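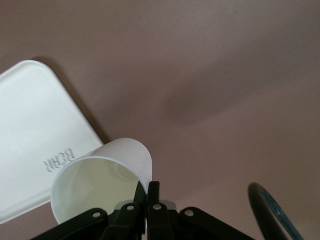
Reading time: 14 minutes

Chapter 4
Closing the Loop at the Wrist

Put a paper cup on its side, let its mouth hang over the corner of a plastic tray, and ask a robot to pick it up. You could do it while reading this sentence. For a program, it's one of the best small problems in the whole field, and by the end of this chapter you'll have written code that takes it on!

Up to now we've let the robot plan with a single look. In Chapter 2 you built a detector that found objects on a table and reported where they were. In Chapter 3 you turned those positions into arm motions. The two programs talked exactly once: the detector spoke, the planner listened, and then the arm moved with its eyes shut. That works well for a block that stays put. A paper cup is a lot less patient. It weighs next to nothing, it's round, and the slightest nudge from a fingertip can roll it away from the spot the planner was so sure about.

So in this chapter we keep looking. A camera at the wrist travels with the gripper, which means the fingers and the target share one view right up to the moment of contact. In the opening picture the two black fingers are close together with the left one against the side of the cup, and the cup's open mouth is turned toward the lens. Think about what a program can pull out of a view like that. The rim gives us a curve to fit, and the curve gives us a tilt. The fingertips give us a fixed landmark, something we can measure the cup against without trusting the arm's joint readings to the last fraction of a degree. (Students are often surprised by how much that second one helps. I still am, a little.)

It also gives us trouble, and the trouble is where the fun starts. The cup is white and so is the tray beneath its corner. A detector that hunts for bright regions will happily glue the two together and hand you one large, oddly shaped "object." The gripper hides part of the cup's mouth just when you'd most like to see it. Shadows fall on the tabletop, and an edge finder with its threshold set too low will report them as things. Even the lettering molded into the tray shows up rotated and reversed from this side, so a text reader would need some help before it could make use of it.

We'll work through these one at a time with Clokine, the small control library you installed in Chapter 1. Section 4.1 covers timing: how old an image can get before it does more harm than good, and how to stamp each one so your controller knows. Section 4.2 separates white from white, using rims and shading where color lets us down. Section 4.3 is the heart of the chapter. There you'll write a visual servo loop, a short piece of code that compares where the cup is with where you want it and sends a correction to the wrist, over and over, until the difference is small. Section 4.4 asks what "holding it" means in software, and how to tell a grasp from a touch.

For practice you'll use the Ristness recordings, a set of 2000 short grasp attempts on light household items. Please open a few and just watch them before you write any code. Run them slowly. Pick one attempt and try to name the image in which you, a person, would have changed your mind about the approach. Your loop will have to make that same call with far less to go on.

Before you begin

You should be comfortable with coordinate frames (Section 2.3) and with the proportional controller from the end of Chapter 3. If matrix inverses have gone fuzzy, the review in Appendix B takes almost an hour and is well worth it.

Words to watch for: image Jacobian, latency, occlusion, segmentation, settling.

Warm-up

Sketch a cup lying on its side as seen from a gripper coming in near its mouth. Mark the part of the rim the fingers will hide. Then move your imaginary gripper to the closed base and sketch it again. Keep both drawings, and we'll pick them up again in Section 4.2.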